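Support > Nest Monitoring > Closed tickets

2 min read

February – posted by Hutasari field desk

Ticket: nest box counter at Bonidar reserve stuck on zero

Reported: The entry counter on box 11 has shown no visits for three nights. Adults were heard calling near the box at dusk, so the pair is still in the area. Other boxes on the Hosik track are logging as normal.

Checked first: Battery at 9 volts under load, fine. Card had space. Clock was right. Restarted the logger at 4 p.m. and waved a stick through the beam, no count.

Checked second: Swapped the sensor cable with the spare from box 3. Still nothing. Put the old cable back.

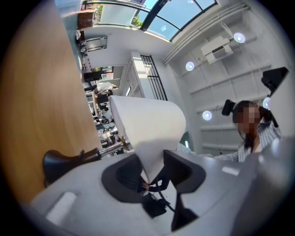
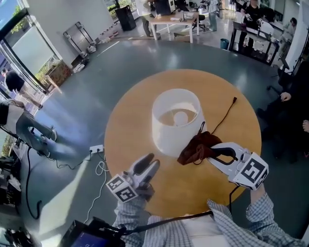 Can the box be opened to clean the sensor while there may be eggs inside?

Leave the lid shut until the parents are off feeding, then work from the outside hatch only and keep it under 15 minutes.

Update: Opened the outside hatch after dark. Spider web and down feathers were packed over the receiver. Brushed it clear with a dry paintbrush. Counter picked up the stick test on the first pass, and logged its first bird at 9 p.m.

Still open: The beam sits low on this model of box and will clog again. Oh workshop has been asked for a small hood – no date yet. Until it comes, brush out the receiver at each card change.

Status: fixed for now, recheck in March.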